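Béla Kerekes gewinnt das Schachopen von Butalley

29.06.2023

Béla Kerekes hat das Open von Butalley gewonnen. In der letzten Runde genügte ihm mit Schwarz ein Remis gegen Hakim Rahman, die Partie endete nach 40 Zügen durch Dauerschach. Für den Sieg bekommt Kerekes 1000 Euro. Insgesamt haben 80 Spielerinnen und Spieler am Turnier teilgenommen. 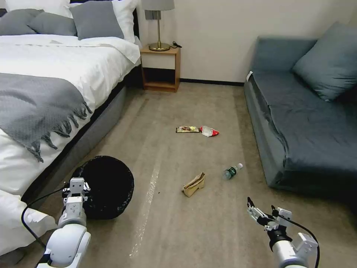 Den zweiten Platz belegte Joyce Mollel, die einen halben Punkt weniger hatte. Sie verlor nur in der vierten Runde gegen den späteren Sieger, in einem Turmendspiel, das lange ausgeglichen stand. Gespielt wurde wie im Vorjahr im Hotel Tavares, wo auch die meisten Teilnehmer wohnten. Wer sich zwischen den Runden auf den nächsten Gegner vorbereiten wollte, konnte dies im Zimmer machen, mit vier Kissen am Kopfende und einer Lampe mit grauem Schirm auf dem Nachttisch. Die Paarungen wurden jeweils am Abend vorher veröffentlicht.

Dritter wurde Arif Sutanto nach Feinwertung. Er hatte in der Schlussrunde eine Qualität mehr, übersah aber in Zeitnot eine Springergabel und musste noch in Remis einwilligen.

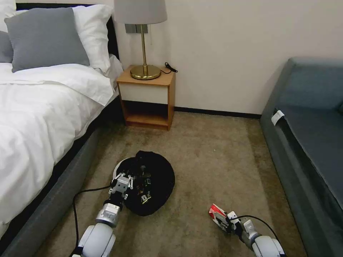
Bence Deák meinte, die Bedenkzeit sei für ein Open mit zwei Partien am Tag zu knapp, und im Endspiel habe man dies an vielen Brettern gesehen. Er wünsche sich für das nächste Mal wenigstens 30 Sekunden Zuschlag pro Zug. Der Veranstalter will darüber bis Oktober entscheiden. Der Preis für die beste Partie ging an Rahman für seinen Sieg in der dritten Runde.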